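9 June 2026
Intervalometer test, Tisik timer on the Fodura body

Set for 200 frames, 12 s each, lens cap on, darks only. Stopped at 100. Battery, not timer — swapped, second run went through. ISO 2000 both times.

Hot pixels worse in second set, mostly top right. Body was warm by then. Need a longer gap betwen runs.

Prilov tripod head still creeps when the lens points up. Tightened the pan screw, no better. Try Halliday clamp next, before the August meteors.

To do
1. Stack second set, compare with last month's.
2. New dew strap, old one has a dead patch.
3. Finish the low-light noise page, ISO 2000 section first. 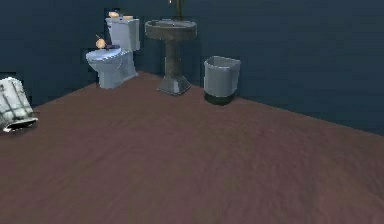 4. Label the bateries.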